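搜索社区帖子 输入关键词 搜索

激光切出来的不锈钢件,折弯后边口开裂,是切割的问题还是板料的问题? 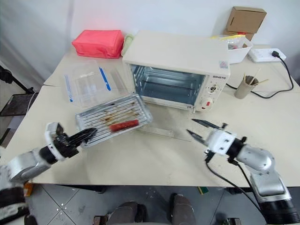

图片来源:社区图库

各位师傅好,先说声抱歉,我写东西比较啰嗦,但这个事情困扰我很久了,想尽量把前因后果都交代清楚,免得大家还要回头来问我。

我们是个小厂,主要做不锈钢的外壳、支架和一些厨房设备上用的钣金件。切割这块我们自己没有机器,一直是外发给 Bundilov 做激光切割,切好以后拉回来自己折弯、焊接、打磨。合作了好几年,总体上是满意的,交货快,尺寸也准,老板人也好说话,所以我真的不想一上来就怪人家。

去年 8 月开始,有一个支架老是出毛病。材料是 304,2 毫米厚,形状不复杂,就是一个 L 形,带两个长圆孔,折一道 90 度的弯。折完以后外圆角靠近边口的地方会出现细小的裂纹,有的要拿手摸才感觉得到,有的肉眼就能看见。中间部位都是好的,只有两头边口上有。上一批做了 1000 件,挑出来 62 件有裂的,这还是我们自己挑的,客户那边我估计还会再退一些回来。

我把能想到的都试过了。上模换过一把新的,没有明显改善。折弯速度放慢了,好像好一点点,也可能是心理作用。我还跟供板的 Lungu 联系过,他们把材质单发过来给我看,延伸率什么的都在标准里面,人家说板子没有问题,我也不好再说什么。

后来有个同行跟我讲,可能是激光切割用了氧气,切口氧化变硬了,一折就裂。我看了一下,我们的件切口确实有点发黑发黄,下边缘还有一点点小挂渣,用手指刮过去是扎手的。可是以前的件是什么样子我也记不清了,手上一个旧件都没有留,现在想想真是后悔。

所以想请教大家:第一,这种裂纹到底是切割引起的,还是折弯引起的,有没有办法在自己厂里简单地判断一下?第二,如果是切割的问题,我应该怎么跟切割厂提要求,图纸上要怎么写?第三,如果改成水切割,或者改成剪板加冲孔,是不是就能一劳永逸?价钱肯定要上去,我心里没有底。

先谢谢大家了,有讲得不清楚的地方请随时指出来。

发帖人:薄板小作坊
发表于 2022年3月22日

折弯机旁的老兵

你好,看了你的描述,我觉得你已经很细心了,很多人遇到这种事情第一反应就是打电话去吵架,你能先从自己这边查起,很难得。我做钣金年头不短,不锈钢边口开裂碰到过好多回,说说我的看法,不一定全对,你参考着看。

裂纹只出在两头边口、中间是好的,这一点很说明问题。如果是板料本身不行,或者折弯半径实在太小,裂纹一般不会这么老实,中间多多少少也会有。只在边口裂,首先要怀疑边口的状态,也就是毛刺、挂渣、氧化层,还有切割面上那些竖着的纹路。这些东西在折弯的时候都是应力集中的地方,外侧一拉,就从那里撕开。

自己厂里判断,我建议你做一个很土的对比试验。拿同一批切好的件,分成两组,一组什么都不动,直接折;另一组把折弯线附近的边口用砂带机顺着板面的长度方向轻轻打一下,把棱角倒掉,切割面上的颜色也磨干净,再折。模具、速度、操作的人都不要换。打磨过的那组明显不裂了,那基本上就是边口的事。要是打磨过还照样裂,你再去看板料和模具。

还有一个细节很多人会忽略,就是毛刺的朝向。有毛刺、有挂渣的那一面,折弯时尽量放在里侧,也就是受压的那一面。放在外侧的话,拉伸的时候很容易从毛刺根部开口子。你去车间看看工人是怎么放料的,L 形的件如果两个方向都能放,很可能是一会儿正一会儿反,那就正好能解释为什么有的裂有的不裂。

至于氧气还是氮气,不锈钢要求切口好看的,一般用氮气,切面是亮的,基本没有氧化。用氧气切,切面发黑,后面焊接也麻烦,不清理干净焊缝容易出问题。不过话说回来,你说的是发黑发黄,发黄也可能是氮气纯度不够或者气压低了,喷嘴偏了也会这样,所以不一定是人家偷偷给你换了气。你可以客客气气地打个电话问一声,这批件用的什么气,参数有没有动过,去年夏天前后有没有换过机器。问的时候带几个样件过去,比在电话里说半天管用。

图纸上建议加几行字:切割气体为氮气;切割面不允许有氧化发黑;毛刺高度写一个你能接受的数值,不要只写“无毛刺”,这三个字每个人理解都不一样;再标明哪一面是折弯外侧,请对方排版时统一朝向。最好再加上板材的轧制方向,让折弯线跟轧制方向垂直,或者至少成一个角度。切割厂为了省料,套料的时候件是会转来转去的,你不写,人家默认可以随便转。

啰嗦了一大堆,希望对你有用。下次每一批记得留几个样件,写上批次挂在墙上,我们厂就是这么做的。

gusi_2号机

换水刀吧,水刀没有热影响区。我们有一部分活发给 Gusisora 做水切割,切口是磨砂的,从来不裂。贵是贵一点,你量大可以跟他们谈。

半路出家学钣金

楼上说的水刀我补充一下,免得楼主走弯路。水切割确实没有热影响,这是它的好处,但是 2 毫米的薄板用水刀,速度比激光慢很多,单价摊下来你那个支架可能就没有利润了。薄板叠起来切倒是可以把效率提一点,可是层与层之间容易进水进砂,表面会花,做外观件的话要小心。水刀我个人觉得更适合厚板,或者铜、石材、橡胶这些激光不好对付的东西。

剪板加冲孔也不是没有毛刺,只是毛刺的样子不同。冲裁的边口有一段光亮带,有一段断裂带,断裂带那边如果放在折弯外侧,一样会裂,冲头钝了更厉害。所以我同意前面那位师傅的说法,先不要急着换工艺,把朝向和边口处理好再说。

另外想问一下楼主,你们折弯下模的开口用的是多大?你帖子里说上模换过新的,下模没有提。如果下模开口太小,内圆角就会压得很尖,外侧拉伸量变大,边口本来勉强能撑住的,也就撑不住了。我刚入行的时候吃过这个亏,裂了一大堆,怪板子怪了两个月,后来是隔壁的师傅过来看了一眼,说你这个 V 口怎么还是折薄板的那个,换大一号就好了。当时脸都红了,哈哈。按常见的经验,下模开口取板厚的 6 到 8 倍,不锈钢宁可往大里取,只是最短的那条边要够长,不然会掉进槽里去,还有展开尺寸要跟着重新算。

去毛刺方面,如果以后量一直这么大,可以考虑买一台小的砂带去毛刺机。我们用的是 Beser 的台式机,二手收来的,小件一个一个送进去就行,太小的件会在里面打滑,要垫一块板子一起送。砂带要勤换,不锈钢很吃砂带,舍不得换的话磨出来反而发热变色。不想买机器的话,让切割厂代做也可以,价钱单独谈。

最后提醒一句,挑出来的裂件不要想着补焊一下再发出去。支架是受力的,客户装上去以后出了事情,就不是退几件货的问题了。先抽 5 件没发现裂纹的,把折弯外侧做一下着色渗透,看看有没有肉眼看不见的细纹,心里也好有个数。渗透剂是喷罐装的,五金市场就有,一套三瓶,清洗剂、渗透剂、显像剂,照着罐子上的说明做就可以。

如果楼主方便,试验做完了回来讲一声结果,我也想知道。

订阅社区每周精选,新帖子直接送到您的邮箱 输入邮箱地址 订阅

本站使用 Cookie 以改善您的浏览体验。继续浏览即表示您同意我们的 Cookie 政策。 接受 了解更多

联系我们 | 社区规则 | 隐私声明 | 版权所有,未经许可不得转载 | 返回顶部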